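About Mofokeng Street Baking School

By Jacobus Zulu
Saturday, October 3, 2026

We teach people to bake bread, and we've been doing it long enough that some of our first students now send us their kids!
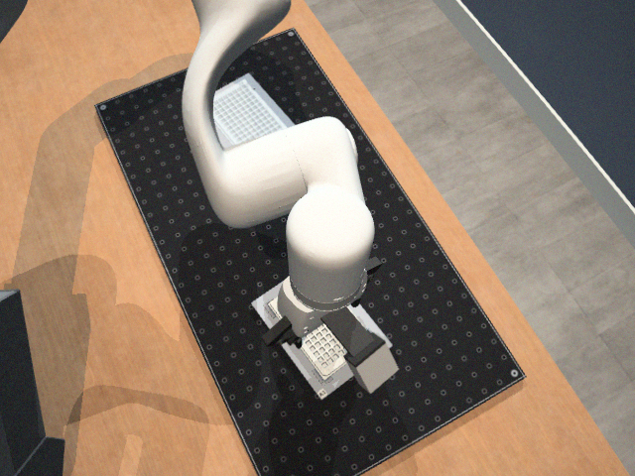 How we got started

The school began in the back half of a hardware store on Mofokeng Street. Gerrit Jacobs had rented the space to bake for two cafes, and his ovens sat cold every day from noon on. I was his morning help at the time (mostly washing pans, a little shaping when he trusted me), and customers kept sticking their heads in to ask how we got the crust like that. One March we put a sheet of paper by the register with six lines on it for names. It filled before lunch, so we taped a second sheet under the first.

That first class was a mess, and we loved it. We had one scale, two good bowls and a bag of rye that had been milled far too coarse. Everyone went home with a loaf you could have propped a door open with, and five of the six signed up again. The sixth moved to the coast and wrote us a postcard asking for the recipe.

The cafes are long gone, the hardware store moved out to the highway, and we now have the whole building.

What we teach

Bread, mainly. Our basic course is called Amaleo, after the sourdough starter we still feed every morning, and it runs for 3 evenings. You mix on the first, shape on the second and bake on the third. In between, the dough rests in our cold room and you go home and worry about it, which everybody does, including Gerrit.

After Amaleo, most people go on to Uva. It's a weekend of sweet and fruited doughs: raisin loaves, grape focaccia, a braided thing with figs that we've never settled on a name for. It's a loud class. There is a lot of eating and the coffee pot never gets a rest.

We also run a whole-grain day, a pizza night for families, and a slow, quiet rye class in winter that I look forward to all year. Rye doesn't behave like wheat at all. It sticks to your hands, it won't stretch, and you have to wait a full day after baking before you cut it. I think it's the best bread there is, and I will happily tell you why for as long as you let me.

The kitchen

Two deck ovens, both older than I am. The left one runs hot at the back, so we turn the loaves at the halfway mark and write the time on the chalkboard. We have room for 12 students at a time and we keep it there, even when the waiting list gets long. With more people than that, Gerrit can't get around the room to put his hands in every dough, and he gets grumpy if he can't.

Flour comes from the Vuvcombe mill, a short drive up the valley. They grind on stone, in small lots, and each sack is a bit different from the last. We used to fight that. Now we start every class by passing a handful around and guessing how thirsty it is.

Last year 3888 loaves came out of our ovens, if you count the burned ones, and Gerrit does. Some 400 of them went to the lunch program at the church hall, where our Thursday class bakes for whoever comes in.

Who we are

Gerrit teaches shaping and anything with butter. He learned from his aunt, he bakes by smell, and he has never once set a timer that I know of. I teach rye, whole grain and the first night of Amaleo, and I set timers for both of us.

Joining a class

You don't need any experience. Bring an apron, a jar with a lid for your share of starter, and shoes you don't mind getting flour on. If you can't eat wheat, please write to us first. The air in here is full of it on a busy day and we'd want to talk it over with you.

The oldest student we've had was 91 and made the neatest baguettes in the room. Come hungry!

Comments

Dough_and_Dough: Did Amaleo in the spring and my starter is still alive. It lives on top of the fridge and my husband says good morning to it.

Petra: Will the rye class be on a weekday again this winter? I missed it last time because of work.

Jacobus Zulu: Petra, we're hoping to do one weekday and one Saturday. The dates go up once the mill tells us when the rye is ready.

oldstonebridge: I remember the hardware store! Bought my first hinges there and could smell bread the whole time.

Recent posts

Why your crust goes soft overnight
Feeding a starter while you're away
A morning at the Vuvcombe mill
39 ways our students have used stale bread
Grape focaccia, the Uva way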